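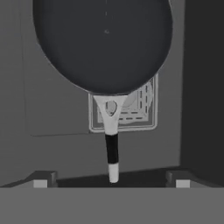
The Case for the Shared Kitchen

Print this page | E-mail this article

When the district of Ustow closed its last public canteen, the decision was presented as a small saving. The building was old, the lease was due for renewal, and the number of meals served had fallen for several years. Few people objected at the time. It is our view that the decision was a mistake, and that the proposal now before the council to open a shared kitchen on Sornum Street deserves support from all sides of the chamber.

The argument for the proposal begins with housing. Of the 506 lettings made in the district last year, 193 were rooms or studio flats without a full cooker. Tenants in these homes depend on a kettle, a microwave oven and whatever can be bought ready to eat. Such a diet is costly over a month and dull over a year. It also means that a person may pass from their parents' home into middle age without once cooking for more than two.

A shared kitchen would not cure poor housing, and those who present it as a cure do the scheme no favours. The council must continue to press landlords to provide proper cooking space.

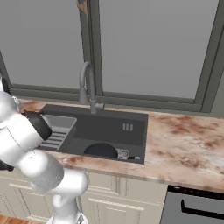
In the meantime, however, people have to eat, and a resident who needs an oven this winter is not helped by a building standard that may come into force in several years' time.

It has been said that the old canteen failed and that a new venture would fail in the same way. The comparison is a weak one. The canteen sold meals at fixed hours to people who sat down, ate and left. Under the present plan, residents would book a cooking place, bring their own food and take home what they had made. The town of Fedon has run a kitchen on these lines for 18 months. Its published accounts show that evening places are nearly always taken, while mornings remain quiet. Ustow should learn from this and avoid paying for full opening hours from the first day.

The question of equipment has taken up more time in debate than it merits. One group of members wishes to buy catering ranges of the sort found in hotels. We would urge restraint. People cook with confidence on what they know, and a plain domestic hob with sound, ordinary pans will serve most of them well. Money saved on the ranges would be better spent on ventilation, cold storage and a paid supervisor — the last of these being the item most likely to be cut, and the one whose loss would be felt soonest.

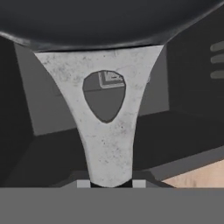
A frying pan, seen from the handle.

There remains the matter of charges. The Pisharody report, which the council itself commissioned, recommended a small fee for each session with free places for those on low incomes. This is sensible. A fee gives users some standing to complain when things are not as they should be. It should nevertheless be kept low, and it should be reviewed in public each February, when the wider budget is set.

Around 1000 residents have signed the petition in favour. The council should approve the scheme for a trial period, publish the results in full, and be prepared to change the hours and the charges in the light of them.

Print this page | E-mail this article

Reader comments

I used the old canteen most weeks and the food was fine. It was the hours that killed it. If this one shuts at 5 pm it will go the same way.

Who does the washing up? Serious question. The article does not mention it and I have lived in enough shared houses to worry.

Agree on the supervisor. Disagree on the fee, it should be free for the first year at least.

Parking on Sornum Street is already impossible after six.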